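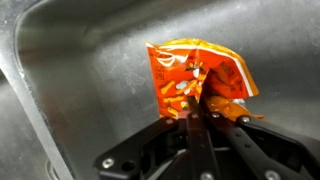 Automation in the Dish Room: The Work at Hand

Workplace > Skillgate Program > Galleries > Dish Room

Skillgate is the program under which Orden introduces automated handling at its staff restaurants. The dish room was selected as the starting point after employees named the clearing of litter from sinks and trays as the task they would most like to hand over. The gallery records that work at close range, with notes on what has changed for the people who share the room.

Gripper and wrapper, sink area
An orange snack wrapper, creased and glossy, is held at its lower edge between the two black fingers of the gripper. The stainless steel basin is behind it.

Why wrappers come first
Soft packaging folds, slips and catches the light, and it was a frequent cause of blocked strainers. Hirose, the unit assigned to the sinks, handles packaging only. Glassware and knives remain with the staff.

Changes to the shift
The dish room team has 22 members, and no position has been removed. Each shift now includes 60 minutes formerly spent on hand sorting, which the team has divided between tray return, stock checks and training. Two employees per shift hold the operator role and may stop the unit at any time.

"I had my doubts, mostly about the noise and about being watched," says Vlasta Zupan, shift lead. "We asked for the controls to stay with us, and they did. My hands are in the sink a good deal less than they were."

Training and pay
Operators complete three sessions in Skilia, the in-house course, during paid hours. The operator role carries a pay supplement - agreed before the unit was installed - and is open to every member of the team, including part-time staff.

Open points
Employees have reported that the unit is slow during the lunch peak, and sorting by hand continues at those times. The placement of the second waste bin is also under review. Comments may be given to Slavica Kolev, workplace coordinator, or entered in the shift book by the dish room door. The next review with the team takes place in February.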